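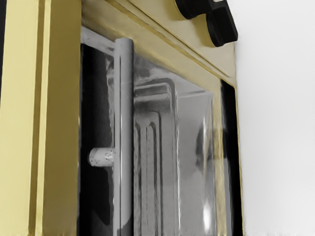

Lerato Rampersad wrote in after my last column to say that a simulated robot cell can't need maintenance, that there is nothing in it to wear out, and that if I had spent a month looking after one I should have been given a real job.

September
By Nokuthula Pretorius

I did have a real job. I had the real cell too, the one with the Hondora arm and the bucket of rags, and I'd like to report that the imaginary one was the needier of the two.

Both cells are called Cundotura, which was funny for a week. In the real one, the arm reaches for a handle, pulls, lets go, and does it again until somebody wants the power off for lunch. In the simulated one a copy of the arm does the same to a kitchen full of copies, including a gold-colored appliance with a silver handle bar, a big reflective window and a finish I associate with hotel elevators. I didn't choose the gold. I have come to respect it.

Lerato's letter is a fair statement of what most people in this business believe, including the people who decide how many hours go on the timesheet. The real arm gets a service interval, a log and a laminated card. The simulated arm gets "it's software." Vinzenz Lanz set up ours and then moved on to other work at Nokolow, leaving a settings file with 368 entries in it and one comment, which read "check this." I never found out which entry he meant, so I checked them all.

Let me describe the upkeep. A handle on a screen looks like a thing you can hold. What the simulated gripper meets is a second handle, invisible, made of simple shapes that are supposed to line up with the pretty one. When they don't, the fingers close on air and the door swings open anyway, or they close on the silver bar and slide through it like a spoon through soup. Both count as a success if your scoring only asks where the door ended up. Ours only asked where the door ended up. For some time we had the most talented robot in the province.

I moved the invisible handle 8 millimeters and the talent went away.

Then there are the hinges. A real hinge stiffens and squeaks, and you know about it before the coffee is ready. A simulated hinge is a number for friction and another for damping, and both were typed in by someone who wanted the demo to run. They don't drift. I'll give Lerato that. They stay exactly as wrong as the day they were entered, while the real door across the room loosens up with use, so the gap between the two cells grows even though one of them is standing perfectly still. If the point of the copy is to match the original, then standing still is a kind of wear. I can't think what else to call it, and "a real job" will do for the person who has to fix it.

The usual objection comes from Tumelo Fourie, with whom I have been having this argument since before either of us had a desk. Tumelo's line is that you should randomize everything: vary the friction, vary the lights, turn the walls purple, and the robot will learn to cope with whatever hinge it finds. I agree with a good part of that, and I randomize plenty. But you have to vary around something. If the middle of your range is nonsense, you get a generous helping of nonsense on both sides, delivered quickly and with error bars. Someone still has to walk over to the real door with a spring scale and pull.

So I pulled. Ten times on each door, every morning before the arm was powered up, and I wrote the numbers in the same log as the grease. It took me 40 minutes a week and it was the dullest part of the work, with the possible exception of the meetings in which I was asked whether it could be skipped.

I feel just as strongly about glass. Window reflections get treated as decoration, something the graphics people add so that visitors will say "ooh." Look at that gold appliance again, though. Half the window is black, the rest is gray smears and bent metal loops, and there's a hard white glare spot low on the right. The silver bar runs straight down in front of all that. A camera that has to find the bar has to find it against the mess, and a robot raised on clean flat gray doors is in for a shock when it meets its first kitchen. When someone proposes switching the reflections off to make things run faster (someone proposes this every spring), I'd like it handled the way we'd handle a proposal to take the guard off the real cell. Write it down and sign it, and say who puts it back.

Even the little standoff on the bar has marks on it, small dark speckles and what look like scuffs. I'm fond of those. I have no idea whether they help.

My position, for Lerato and for whoever does the timesheets at Zwane next year: put the simulated cell on the maintenance card. Same card, same pen. One line for the handle shapes, one for the hinge pulls, one for whether the lighting still resembles any room a person has stood in. When a door or a gripper pad is changed in the real cell, the copy isn't back in service until the same change has been made there too. It won't be popular. I raised it in one of the meetings and was told it would double the paperwork, and the paperwork in question is a card.

Waltraud Rothe has the Cundotura cells now, both of them. She wrote to me recently to ask about entry 40 in the settings file, a damping value with no units. I told her to go and pull the door.

Search this site
Enter keywords
Go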